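4. Laying out the packing table

4.1 Push the table up against a plain wall, with the long side facing you.

4.2 Spread the black cloth over the top and let it hang at the front. Smooth it with the flat of your hand. A few soft creases will do no harm, but a fold under the tray will make it rock.

4.3 Take one shallow tray from the Cluvemville pack (50 to a pack). Fold up the four walls and press each corner until it holds. These trays have no lid.

4.4 Put the tray in the middle of the table, long side running left to right.

Note: Trays from the older Sorndale pack are 30 mm longer. Do not mix the two on one table. 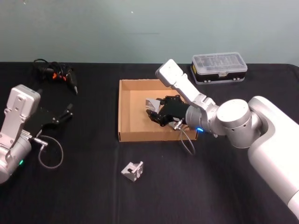 4.5 Move any cables to the back of the table before you start filling. Coil them if you have time. Plugs should lie on the cloth and must not hang over the edge.

CAUTION: Do not pull on a tangled bundle to free one cable. Work it loose from the plug end.

4.6 Check that the floor of the tray is flat and clean. If the cardboard has gone soft or a wall leans outwards, use another tray.

4.7 Fill from the back wall towards the front. Stop 9 mm below the rim so that trays can be stacked.

Note: The cloth may be washed at 30 degrees. Do not tumble dry. Spare cloths are ordered from Manninen, quoting the table number.

Section 4 revised 01/08/2024 by Venla Savolainen. Corrections to Martti Miettinen, Jelach stores.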